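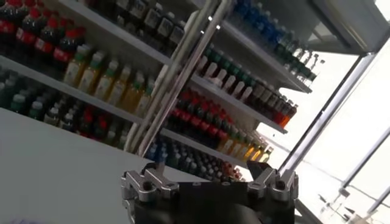
RETAIL OPERATIONS I
Handout 2: Returned Goods and Stock Value
Instructor: Hélène Arsenault

1. Scope

This handout covers the treatment of goods that customers bring back to a store. It should be read together with the course pack chapter on stock records. Students are expected to know the terms "cost price," "selling price" and "markdown" before the session.

2. Grading on return

A returned item is graded at the service desk or in the stockroom, and no refund code is closed until a grade has been entered. Grade A goods go back on sale at full price. Grade B goods are sound but can no longer be presented as new. Grade C goods are written off or sent back to the supplier under the terms of the purchase agreement.
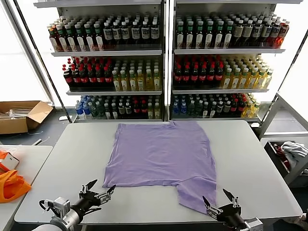 Clothing takes longer to grade than packaged goods, and stores often set the allowed time too low. A sealed drink can be judged by its cap and label. A garment has to be opened out and checked on both sides, including the seams and the inside of the collar. Creasing alone does not lower the grade: a T-shirt such as the lavender one, with soft wrinkles along the left edge and near the hem, would be graded on stains, odor, stretching and missing tags. Pressing is charged to handling and does not change the value of the item.

3. Recording the loss

The difference between the original selling price and the new one is entered as a markdown on the day of grading. It is not held over to the next count. In the Brerngate case, the store carried 219 ungraded returns through February, and its stock was overstated by up to $3,000. Keith Tunstall's notes on the case are in the course pack and explain how the error was

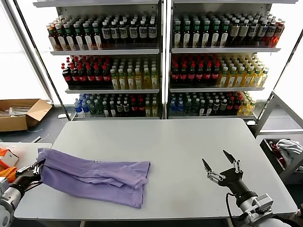
traced to a single department. Students should pay attention to the order in which he checks the records, beginning with the refund log and ending with the shelf count.

4. Preparation for the seminar

Read the Brerngate case in full. Prepare a written answer, one page at most, to the following: Should a store grade returns at the desk or in the stockroom, and who should sign the entry? Answers are to be handed to Poppy Treloar at the start of the seminar. Late work is accepted only by prior arrangement.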